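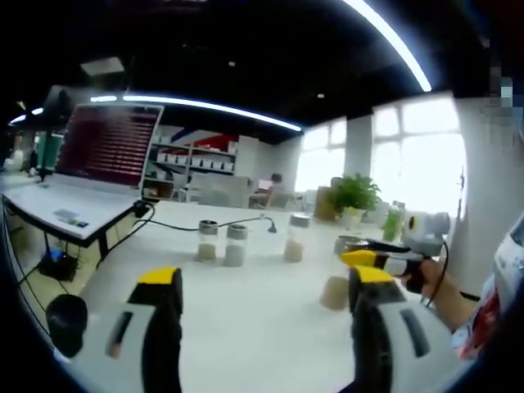
Small harbor guide or just use the app? First charter, one week

fedonsail
Posted 3 September 2022

Hi all, first time chartering on our own next season, a 36 footer, four of us, two who have never slept on a boat. Trying to plan the islands and I'm stuck on what to buy. The big pilot book is 60 euros and covers a lot of coast we won't see. There's a thinner harbor guide with the restaurants marked, pretty drawings, but the edition I found is old. And then everybody at our club says just use the Flendow app and forget paper.

What I need to know – depth at the town quay, where the mooring buoys are and if the restaurant ones are free when you eat there, which bays go bad in a south wind. Also water. Do you fill up every day or is that overkill? Tank is 400 liters. Budget for books is 100 tops, would rather spend it on dinner tbh.

Thanks in advance

Viser
Did this trip three times, twice with beginners. Get the pilot book. Yes its expensive. The charter boat will probably have a copy on board but you can't count on it, ours had one in Italian with half the harbor plans missing.

Restaurant guide is nice for evenings but check the edition. Places change hands, buoys get moved. Call ahead the same morning, ask two things: is the buoy free with dinner, and how deep at the dock. Most pick up. If they say come before 5 then come before 5, after that it's full and you're anchoring in the dark.

South wind: anything open to the south, leave. Don't wait to see. Have a second bay picked out before lunch, one with room to swing. We dragged once in a spot every app had down as "good shelter" and spent the night taking turns in the cockpit.

Water – 400 is fine for four people for a few days if nobody takes hotel showers. Rinse off the swim ladder, quick fresh rinse after. Fill when you're at a quay anyway. Some of the small islands charge extra and the hose is only on for a couple hours, so ask when you tie up.

Book your last night near the base. The fuel line on return day is awful.

barta_h
app is fine. we only used the app. Flendow has recent comments from other boats, wich the book doesn't. Download the maps before you go, signal drops out behind the bigger islands. never bought a book and we're still here lol

fedonsail
Thanks both. Going to get the pilot book secondhand if I can find a newer one, plus the app. Viser – do you remember which bay it was where you dragged?

Viser
North side, second one west of the lighthouse. Looks great on the plan. Weed on the bottom, anchor just slides over it. Try the next one along, theres a sand patch in front of the chapel. And do book in February if you can, the good boats go early.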